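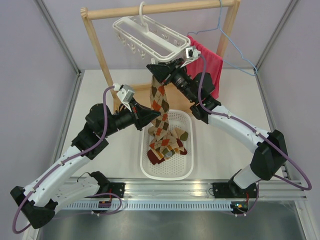 Sock hanger keeps dropping clips and tilting on the bar

Home | Laundry | Drying | Open tickets | Closed tickets | Search

Print this ticket | E-mail this ticket

Product: Tronerholm clip hanger, white plastic, rectangular, single hook
Opened: 2025-11-23
Status: Closed, solved with workaround
Category: Indoor drying

Problem as reported

I dry socks indoors on a wooden rack with one top bar. The socks go on a rectangular clip hanger that hooks over the bar, and shirts and cloths go next to it on wire hangers. The clip hanger doesn't stay level. As soon as a few socks are on, one side goes down and the hook creeps along the bar until the frame touches whatever is hanging beside it. Thick socks also fall out of the pegs during the night. Thin ones stay.

I have had the hanger since January and it was fine until the weather turned cold and we went back to thick socks. No parts are broken that I can find. I have tried bending the hook closed by hand, no change.

First reply from support

Please tell us the following:

1. Are the socks spun before hanging, and at what speed?
2. Are they hung by the toe or by the cuff?
3. Do you load the hanger from one end or from the middle?
4. Is the wooden bar finished or bare?
5. Are all the pegs closing fully when empty?

Customer answer

1. Spun at 100 less than the top setting on a Zevport washer, so not far off maximum. They come out heavy anyway. Wool blend mostly.
2. By the cuff, because it is quicker.
3. From one end. I take them out of the basket as they come and fill the row nearest me.
4. Bare as far as I know. It feels smooth.
5. Two pegs on the far side don't close all the way. There is a gap I can get a fingernail in.

Second reply from support

Loading from one end is the main cause of the tilt. The frame hangs from a single point, so each sock at one edge pulls that edge down, and a wet wool sock weighs a good deal more than a dry one. Please try this order on the next wash:

Step 1. Put the basket on the floor directly under the hanger. A basket with holes is best if the socks are very wet.

Step 2. Pair the socks in the basket first. Don't pair them at the bar.

Step 3. Hang the first pair at two opposite corners, one sock in each. Hang the second pair at the other two corners.

Step 4. Fill toward the middle, always one sock on each side.

Step 5. Hang by the toe. The cuff is the thickest part of most winter socks and the peg can't close over it. With patterned knits such as argyle, the toe is often one plain layer and grips better.

Step 6. Lift each sock straight up out of the basket and let it hang to its full length before clipping. If it is bunched, the peg catches a fold and lets go later.

For the sliding hook, wrap the bar with one turn of cotton tape where the hook sits. A rubber band does the same job but can leave a mark on light wood. Leave a hand's width between the clip hanger and the next wire hanger.

Customer answer

Did all of this with a full load. The frame stayed level up to the last pair and then dipped a little at the front. Hook hasn't moved with the tape on. One sock on the floor in the morning, from one of the two bad pegs.

Toe hanging does leave a small dent in the knit. It goes away when worn.

Third reply from support

The dip with the last pair is normal. For the two pegs, check for lint in the hinge. Open the peg, clear it with a dry toothbrush, and soak that corner of the frame in warm water for 25 minutes. If the peg still doesn't close, the spring is tired and should be swapped. Plasa spare pegs fit this frame. The Yin pegs are wider and don't.

Customer answer

One peg had gray lint packed into the hinge and closes fine now. The other is still loose. I have left it empty and ordered a pack of the Plasa pegs.

Also moved the damp cloths to the far end of the bar. They were touching the socks and both were drying slowly.

Closing note

Tilt and sliding fixed by loading order and tape. One peg to be replaced by customer. Reopen this ticket if the new peg doesn't seat in the frame.

33 people found this ticket useful
Comments (3)

Print this ticket | E-mail this ticket

Previous ticket | Next ticket | Back to Drying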